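News > Local business > Workplaces

Zandmont firm drops fixed desks after six-month trial

4/27/19

Serari, the translation and subtitling company based in the old seed warehouse at Zandmont, is to give up fixed desks for all 228 of its staff. The change was agreed this week and will be brought in floor by floor, with the last teams moving over in September.

The company tried the arrangement on its second floor over the winter. Staff there stored their belongings in lockers and booked a place each morning, either from home or at a screen by the lifts. Serari said the floor was never full during the trial, even on Mondays, and that it had been paying to heat and clean space it did not need.

Rosimeire Fagundes, who runs the Zandmont office, said the firm had looked at renting a further floor last year and decided against it. "We were about to sign for more room when a third of the building was out at clients or working from the kitchen table," she said. "It made no sense to carry on like that."

Under the new rules, anyone may book a desk for up to five days at a time. Desks must be cleared by half past six in the evening so that the cleaners can get round. Staff who need a special chair, a raised screen or a quiet place for medical reasons will keep a desk of their own, and will not have to apply again each year.

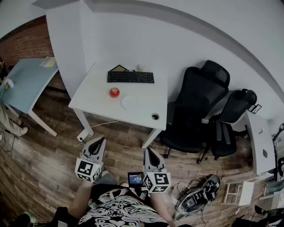
Food was the subject that came up most in the staff survey, ahead of noise and parking. Hot meals will no longer be allowed at desks on any floor, and the microwave on the second floor is being moved to the canteen. Cold food is still permitted, so a cup, an apple and a plate beside the keyboard will not break the rules, provided they are gone by the evening clear-up. Crumbs in keyboards were mentioned in several replies, and Serari has agreed to give each member of staff a keyboard to keep in their locker.

The survey also asked about personal items. Most people who answered said they would miss having photographs and plants about them. Small things may be put out during the day, but the company will not store anything that does not fit in a locker. Plants already in the building can go on the window ledges, where they will be watered by the cleaning contractor.

Not everyone is in favour. Sandamali Marikar, a subtitle editor who has worked for the firm for 11 years, said her team relied on sitting together and had found it hard to do so during the trial. "If you came in at nine, the desks near each other had gone," she said. "You spent the morning sending messages to someone at the far end of the room."

In reply, the firm said teams of up to eight would be able to book a block of desks together on two days a week. Ms Marikar said this was an improvement but that she would like to see it extended to three.

The new lockers are being supplied by Nemov and fitted at weekends. Work on the ground floor will start first, as that floor also needs new carpet. The main staircase will stay open throughout, but people using the rear entrance are asked to go in by the loading bay until the carpet is down.

Space freed on the third floor will be let. Oddur Bergmann, the letting agent for the building, said it would be offered in one piece at first and divided if no tenant came forward. He said there had been two enquiries, both from firms already in Zandmont, and that the rent had not been fixed.

Old desks that are not wanted will be offered to staff and then to schools in the district. Anyone who would like one should put their name on the list at reception. Desks have to be collected from the loading bay, and the company cannot deliver.

A meeting for staff who could not attend this week's briefing will be held in the canteen. Hanne Þorgeirsson from the personnel team will take questions, and the booking rules will be handed out on paper to those who ask for them.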